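Sunday, March 24, 2019

Workshop notebook, Edden draft, chapter 7

Okay, so the siege chapter is finally on paper and it is way too long. I wanted the whole thing to run on Queen Stistholm's fear of her own guards (she's been poisoned once already, poor woman) and instead I wrote pages and pages about ladders. So many ladders! Cut 1,000 words this morning and I don't miss a single one.

Bigger problem is the oath. In chapter 5 the captain swears by the river never to draw a blade inside the walls of Piremham, and then I have him fighting on the stairs like it never came up. Either the oath goes or the stairs go. I love the stairs. But the oath is what makes him turn down the spy's offer later, so I think he has to fight with something that isn't a blade. Torch bracket? Bell rope? I keep coming back to the bell rope.

Also tried the spy's confession in first person, just to hear her. Much meaner than I expected, and funnier. Keeping the line about the gloves.

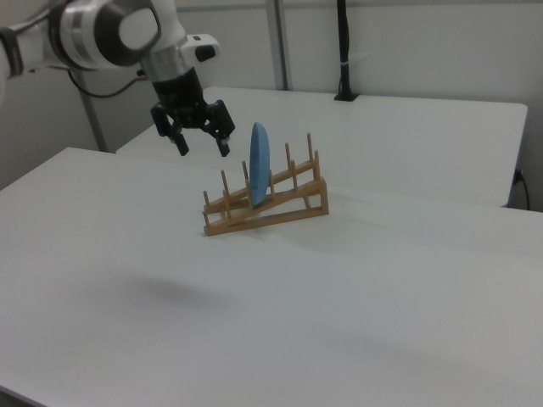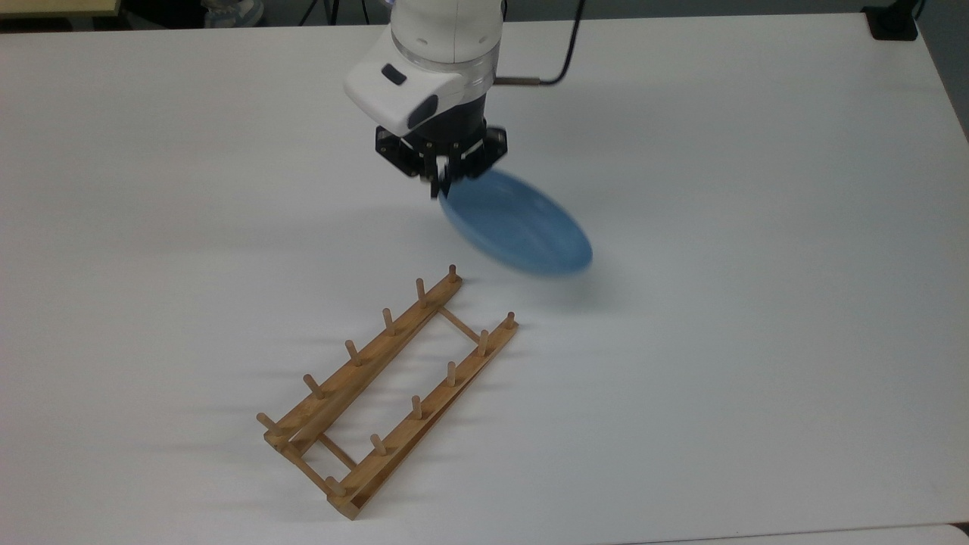
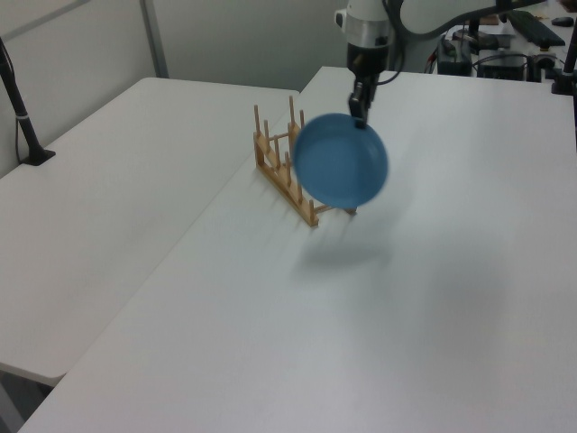
Kanagaratnam thinks the bell rope only works if the reader has heard that bell at least once before the siege, and would put it in the wedding scene, where everybody is listening for it anyway. Same note says the queen forgives the captain too fast. Yes to the bell. On the forgiving, I'm going to be stubborn for now, they've known each other since they were 10 and she's tired and it's the middle of the night. Might give her one cold line at the door, though.

To do before the April read-through:
- bell in the wedding scene
- decide if the spy can read the old script (she does in chapter 5, can't in chapter 7, oops)
- new name for the horse, it sounds too much like the castle
- reread the stairs out loud, whole thing, no stopping to fix commas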